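Home | Blog | Phones | Contact

Dodora gallery app and the lost albums

4 January 2024

Since the last update, the Dodora gallery on my phone does not show my albums any more. The photos are safe, all 3,686 of them, but they come in one long list without names. I restarted the phone three times and nothing changed.
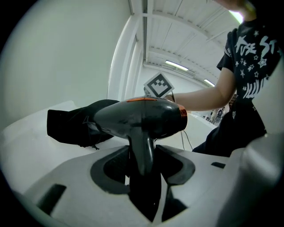
My colleague Isauro Tlapale has the same version with 128 GB of storage, and his albums are there. The difference could be the memory card – he does not use one. I moved one small folder from the card to the phone, and its name came back the same evening.

I wrote to the support and they promise a correction in February. Until then I will not move the rest, it takes too long.

Print this post | E-mail this post

Recent posts
Ekia keyboard and the accents
Durkwood backup, first week
Why I left Cervantes Notes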